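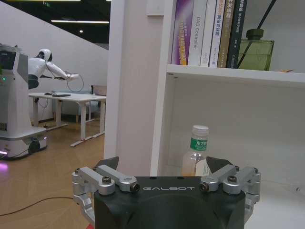
Ustley Open Bookshelf with Desk Level, White: Review

Reviewed by Kumaresan Gounder
December 17, 2022

The Ustley is a white shelving unit with a wide bottom level meant to serve as a work surface. I bought it to replace two smaller pieces, a Rimik wall shelf and a side table, and assembled it in February. This review covers assembly, rigidity, the surface finish and how the compartments work for mixed storage. I paid full price and have no connection to the manufacturer.

Assembly

The instruction sheet is a single folded page with 30 numbered steps. Steps 1 through 11 cover the side panels and can be done by one person. From step 12 onward a second person is needed to hold the back panel square while the first shelf board goes in. The sheet doesn't mention this.

Hardware is bagged by type and not by step, so sort it before starting. The fasteners are short and long screws with separate dowels. The two screw lengths are close enough to be confused, and a long screw in a short position will come through the face of the board. Use a hand driver for the last turns. I stripped one hole with a powered driver set too high and had to fill it with a glued dowel.

The holes were drilled accurately on my unit. I had one misaligned dowel position, on the vertical divider, and it went in after light sanding.

Rigidity

Before the back panel goes on, the unit racks noticeably from side to side. With the panel fixed, that movement is gone. Front-to-back stability depends on the floor. Mine is slightly uneven and I needed a shim under the left side. The unit ships without leveling feet, a real omission at 1,475 in local currency. The Sheikh shelf I considered at the same time includes them and costs less, but it has no desk level. 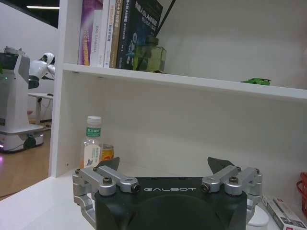 Shelf boards

The boards are thick for a unit in this class. Books standing at one end of the middle shelf have produced no sag that I can measure with a straightedge. I keep reference material there, including a DAS Controller volume and a text on SLAM, and the load stays near the side panel where support is best. A full row of heavy hardcovers across the center would be a harder test and I haven't run it.

Shelf height is fixed. The spacing takes ordinary paperbacks and textbooks, but check any oversized binders before you buy. There are no lips or stops on the boards, so a short row of books needs something at the open end. A pen holder is enough for thin volumes. Heavier ones want a proper bookend, and the Billel steel type grips this finish well.

Surface finish

The white coating is even, with low gloss. It shows dust less than I expected and marker more. Dry-erase ink left on the desk level came off with a damp cloth and dish soap. Permanent ink left a faint shadow after 4 attempts. Cut edges are banded cleanly, and I found no lifting at the corners. Some screw holes remain visible inside the compartments. No covers are supplied, and stick-on caps in a matching white are easy to find.

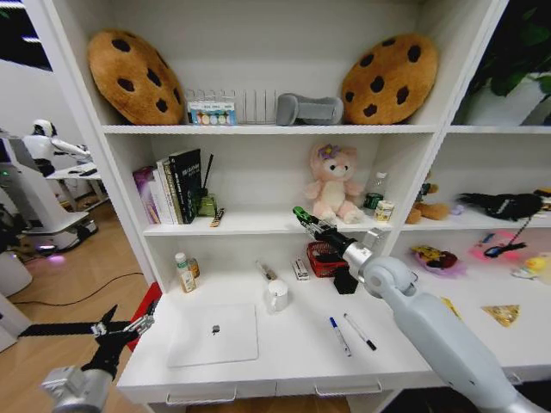 STORAGE AND DAILY USE

The top level suits bulky, light items. Cushions stand upright there, and the cookie-shaped pair hold their position well enough with a slotted rack between them. The middle level is split by the vertical divider. Books and a water bottle go on the left, soft toys on the right. I would have liked the divider to be movable.

The desk level is the best part of the design. It's wide enough for a mug, a few bottles and a mesh basket. It is less convincing as a place to write for long periods, as there is little knee clearance.

Pros: accurate drilling, stiff boards, wide lower surface.
Cons: no leveling feet, fixed shelves, poorly organized hardware.

Rating: 4 out of 5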